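4. Setting the Standby Timer

The Hetico plug timer ships with standby set to 60 minutes. The box promises lower bills. We would wait for a few statements before believing that.

1. Plug the timer into a wall outlet, never into a power strip.
2. Hold SET for 2 seconds until the display blinks.
3. Press + or – to choose a delay, up to 12 hours.
4. Press SET again.

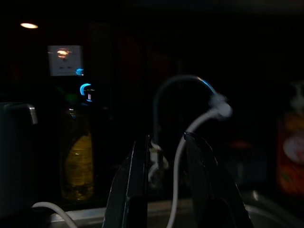

Note: The Quinlan app shows an "estimated savings" figure. It is a guess built on average rates – treat it that way.

Caution: Do not use the timer with space heaters, whatever the seller's page says. If the display reads E63, unplug the timer and let it sit before you try again. A second E63 means it needs replacing.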